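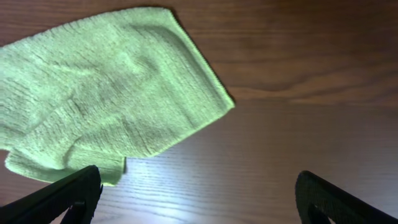
Is a bonus saver account worth keeping if I keep missing the bonus?

It's worth keeping if you can meet the conditions in most months without thinking about them. If you're meeting them by accident, or by buying one banana at a time at the self-checkout, move the money to an account with a single flat rate and get your evenings back.

Details from the asker

Asked in Banking and Saving > Everyday Accounts

I have $4000 in a Wident bonus saver. It's my emergency fund, and it took me an embarrassingly long time to get there, so I'd like it to earn something. The advertised rate is very nice. I have seen it on the side of a bus. I have seen it in my own account perhaps every third month.

To get the bonus I have to:

deposit at least $200 a month from outside Wident
make 8 purchases on the linked debit card, which must "settle" within the month
make no withdrawals from the saver
finish the month with more in it than I started with

The last two look like the same rule wearing different hats, but apparently they aren't. In November I did everything right and then the eighth purchase (petrol) sat there as pending until after midnight on the last day. No bonus. The base rate is so small that the interest line on my statement looked like a typo.

I get paid fortnightly, from Bustex, into a different bank, and I have an automatic transfer set up. I'm not in debt apart from a small car loan. A workmate swears by Clanura, which has one rate and no hoops, but the rate is lower than the bus rate. Do I stick with it and try harder, or admit I'm not the sort of person these accounts are made for?

Accepted answer (marked helpful by the asker)

You're exactly the sort of person these accounts are made for. The bank advertises the top rate and pays it only to the people who remember. Everybody else gets the typo.

Start with what the bonus is worth on your balance, in dollars. Rates feel enormous on a bus and shrink a lot when you multiply them out. On $4000, one full percentage point over a year is $40 before tax. So if Clanura's flat rate is a point lower than Wident's best rate, the most you can lose by switching is $40 a year, and that's only if you would have hit the bonus every single month. You've told us you wouldn't.

Do it like this. Take your last year of statements and add up the interest you were paid. Then multiply $4000 by the Clanura rate. If your balance has been climbing, use whatever it averaged across the year, otherwise you're flattering Clanura. Whichever figure is bigger wins. No loyalty points are awarded to either side.

When I did this on my own accounts I found I'd been buying things to get the bonus. A coffee here, a packet of gum there, a birthday card for a birthday I'd made up my mind to ignore. Two unnecessary coffees a month will eat most of the difference on a balance your size. The bank was paying me interest and I was handing it over at the Hegarty servo.

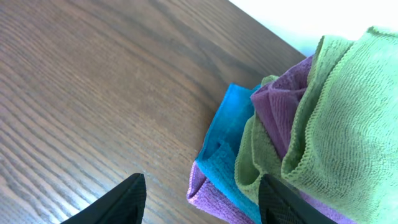 The other problem is the word "emergency". An account that punishes you for taking money out is a peculiar place to keep money whose whole purpose is to be taken out. When the hot water system goes you'll withdraw, lose that month's bonus, and probably miss it for the growth rule too if the repair was a big one. It's only one month, so it won't ruin you, but I have met people (I have been people) who put the plumber on a credit card to protect a bonus worth less than a sandwich. If you think you might do that, leave.

If you do want to stay with Wident, a few things make it less of a part-time job:

Set the transfer for a couple of days after payday, and make each one big enough to cover the monthly minimum on its own. You're paid fortnightly, so that's 26 transfers a year and a couple of months will get three. Splitting the minimum across two pays works until a public holiday pushes one of them into the next month. If $200 a fortnight is too steep, make it one transfer a month, early.

Get the card purchases done in the first half of the month. Pending is the killer, as you found. Petrol is the worst for it in my experience, and anything bought on the last few days should be treated as belonging to next month.

Put small recurring bills on the debit card if the terms allow it. Streaming, phone, the gym you don't go to. Check that they count, as some accounts want purchases and define them with great care.

Check whether interest paid into the saver counts as growth. Often it doesn't.

Read the product page once every few months. The conditions get "simplified" from time to time. I've had an account simplified on me twice and each time there was more to read.

Personally, at $4000 I'd take the flat rate and stop thinking about it. At ten times that I'd put up with the hoops and set reminders.

Comments on this answer

Asker: Did the sums. Total interest for the year from Wident was less than Clanura would've paid, and it wasn't close. I'm slightly annoyed at how long I spent on the last evening of the month hunting for a vending machine that takes card.

Reply: We've all stood in front of that machine.

Another member: Would add that you should look at whether the flat rate is an introductory one. Plenty of them are lovely for a few months and then drop through the floor, and it's somehow always your job to notice.

Asker: Good point, checked. The workmate's been on the same rate as new customers the whole time, so I think it's the ordinary one. Will put a reminder in the phone anyway.

Second answer

just do both?? keep wident open with a dollar in it and put the rest in clanura. then if wident ever brings out a better deal you've already got the login. thats what i do, i have five accounts and i know where most of them are

Comments on this answer

Another member: Most of them?

Reply: one of them sends me letters but to my old address

Another member: Fine in theory, but check for fees on the everyday account attached to it. Some charge a monthly fee unless you deposit enough, and a dollar doesn't last long under those conditions.

Third answer

I'm going to disagree with the accepted one a bit. The hoops have a use, which is that they make you save. The "must grow each month" rule is the only reason I have any savings at all. Before that I had a perfectly sensible flat-rate account and I treated it like a second wallet with a slightly longer zip. With the bonus account I'd look at the withdraw button, think about losing the interest, and go and have toast for dinner.

So before you switch, be truthful about which type you are. The asker has an automatic transfer and a full emergency fund, so it sounds like the habit is already there and they can take the training wheels off. Someone starting from nothing might be better off with the annoying account for a year, bonus or no bonus.

You've also got a car loan. You say small, but have a look at the rate on it. I'd be surprised if it's lower than anything Wident or Clanura will pay you. Once the emergency fund is a size you're comfortable with, the extra $200 a month may do more good going at the loan, assuming the lender doesn't sting you for extra repayments. Mine allowed them free of charge but hid the option so well that I had to ring up. The person on the phone had to ask someone as well.

And tax. Interest is income whichever bank pays it. It's not going to change your decision at this level, but make sure the new place has your tax file number, or they'll withhold at the top rate and you'll have to wait until your return to get it back. I forgot this once and spent most of a year being taxed like a surgeon.

Comments on this answer

Asker: Hadn't thought about the loan at all. The rate on it is higher than the bus. I think I'll move the savings to Clanura, leave them alone and send the transfer to the loan until it's gone. The lender's website says extra repayments are "welcome", which sounds suspicious, so I'll ring them.

Author of the third answer: Ask about an early payout fee as well. They might welcome the repayments and be much less pleased about the final one.

Asker: Rang. No fee for extras, small fee for paying out early, so the plan is to get it down to nearly nothing and let the last repayment go through on schedule. Forty minutes on hold.

Another member: Does anyone know if closing a Wident saver halfway through a month means you lose the interest you've built up so far? I'm in the same boat.

Accepted answer's author: You should get the base interest up to the day you close it. The bonus is usually worked out at month end, so if you've met the conditions for once in your life, wait until it's been paid and then close it. Ask them to confirm through secure message so there's something in writing.

Another member: Thanks. I've done seven purchases. Off to buy a banana.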